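Plinen to publish Marcus Oyelaran's lighthouse novel in December

Independent publisher Plinen has acquired world English rights to The Low Keeper, a new novel by Marcus Oyelaran. The book will be published in hardback and ebook in December, with an audio edition to follow.

The Low Keeper is set in Dinedden, a fishing town on a stretch of coast that has lost its railway, its cannery and most of its young people. When the relief boat reaches the offshore light after a fortnight of storms, the crew find the lamp burning and the log filled in up to that morning. The three keepers are missing. Only one of them is ever seen again, walking into the town post office 14 years later and asking for his letters.

The story is told by Ada Cronin, the postmistress's daughter, who was a child when the men disappeared and is now the only person in Dinedden willing to give the returned man a room. Her account is broken up by pages from the light's log, letters that were never delivered and the minutes of the inquiry held in the town's chapel hall.

The novel runs to 26 chapters, each opening with an entry from the log. Readers who go back to these entries after finishing the book will find that they are not in date order.

This is Oyelaran's second novel. His first, Salt Year, was published by Plinen and followed a family of ferry operators through a single winter. It has been reprinted twice. He has also written short stories for magazines and radio, and taught evening classes in fiction for more than 10 years.

Marcus Oyelaran said: "I wanted to write about a town that has agreed on a story and what happens when somebody turns up who doesn't fit it. I started with the inquiry, because I like the way people talk when they know they are being written down. The lighthouse came quite late. For the first year of work there was only a room full of people on hard chairs, and Ada listening at the door."

He added: "The log took longer than anything else. I read a lot of old ones, and most of what is in them is wind direction and paint. I have kept some of the paint."

The editor for Plinen's fiction list said: "We read the manuscript over a weekend and made an offer at the start of the week. It works as a mystery, and there is an answer to it, but what stayed with us was Ada. She is stubborn, often wrong, and very good company. Readers who enjoyed Salt Year will recognise the weather, though this is a darker book and a longer one."
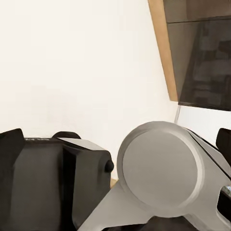

Publication details

The hardback will have printed endpapers showing Ada's hand-drawn map of Dinedden and the channel out to the light. A signed edition with an extra short story, The Relief Boat, will be sold through independent bookshops while stocks last. The story is set before the events of the novel and will not be included in the ebook.

The audio edition is being produced by Trovavex. It will use two readers, one for Ada's chapters and one for the log and inquiry papers. Casting will be announced separately.

Translation rights are held by Plinen and enquiries are welcome. Film and television rights are held by the author.

Events

Oyelaran will read from The Low Keeper at a series of bookshop and library events in the weeks after publication. Most will start at 7 pm and include time for questions. A list of venues will be placed on the Plinen website when it is complete. Bookshops and libraries that would like to host a reading should contact the publicity department as early as possible, as the number of dates is limited.

Reading group notes will be available free of charge from publication. They contain discussion questions and a short piece by the author on the books he read while writing the novel. The questions give away the ending.

Review copies

Printed proofs and digital review copies are available on request to reviewers, booksellers and librarians. Please give the name of your publication or shop and say which format you prefer. We ask that reviews are held until the month of publication and that quotations are checked against the finished book, as small changes are still being made to the inquiry chapters.

Interviews with the author can be arranged through the publicity department at Plinen.

ENDS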